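Call for Participants: Garment Handling Student Project, Prerkside Robotics Club

Posted 2022-05-29

The Prerkside Robotics Club is recruiting student operators and annotators for the next round of its garment handling project. The project runs as a credit-bearing lab class with an optional competition track. Places are open to undergraduate and master's students in any department. No earlier work with robot arms is required.

Background

The project deals with one narrow problem: moving clothing from a basket to a table and from a table to a basket with a two-arm robot. Cloth has no fixed shape, and a grasp point that serves for one pile may be useless for the next. Participants control the arms by hand, record each attempt, and label the result. The recordings are then used to train and test the club's own controller, Tostik, which handles grasp selection and lift height.

The target for this round is 300 labeled attempts. The previous round closed with 173, of which a large share had to be relabeled after the start and end points were found to be marked inconsistently. A written labeling guide now exists and will be issued at the first session.
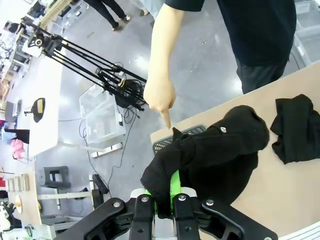

Operators work in pairs, with one person at the controls and one at the table. The table partner sets out the garments, calls the start and end of the attempt, and keeps the log sheet. Pointing is part of the job: a finger aimed at the cloth near the rim of the basket settles a question about the target faster than a spoken description, and it matters most with black garments on a black mesh basket, where folds and edges are hard to tell apart on the operator's screen. Partners change places halfway through each session.

Roles

Operator. Drives both arms through pick, lift and release. Must be able to repeat the same motion many times without rushing it. Training is given on the club's practice rig before any recorded work.

Annotator. Reviews recordings, marks the start and end of each grasp, and assigns a failure code where one applies (missed grasp, slip, double pick, snag on basket). Annotation may be done off site.

Competition track. A team of 5 will be selected from operators and annotators to enter the Drikeck student manipulation challenge in February. The team writes its own test plan and maintains its own branch of the Tostik code. Basic Python is needed for this track only.
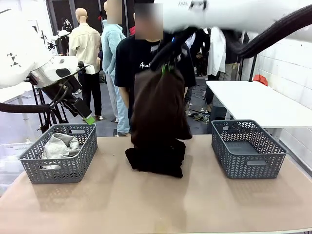 Lifting a dark brown garment between two gray baskets, right arm.

Time commitment

Operators attend two sessions a week. Annotators should plan for a similar number of hours, scheduled as they like, and attend the opening session in person. Students taking the project for credit also submit a short technical report – no more than eight pages, including figures – on a question agreed with the lab instructor. Past topics include grasp height on hooded garments and the effect of basket rim shape on snag rate.

Requirements

Enrollment in a degree program for the full term. Completion of the lab safety module before the first session. Closed shoes in the work area. Long hair tied back and lanyards removed when standing at the table. Operators must know the location of the emergency stop and be able to reach it at all times.

How to apply

Submit the application form at the Hamdan Building front desk or through the club page. State the role you want, the hours you are free, and whether you are applying for credit. Attach one paragraph on any hands-on work you have done – sewing, machine repair and stage rigging all count. Applicants for the competition track should add a code sample. Operator applicants will be asked to complete a short trial at the controls. Late forms go on the waiting list.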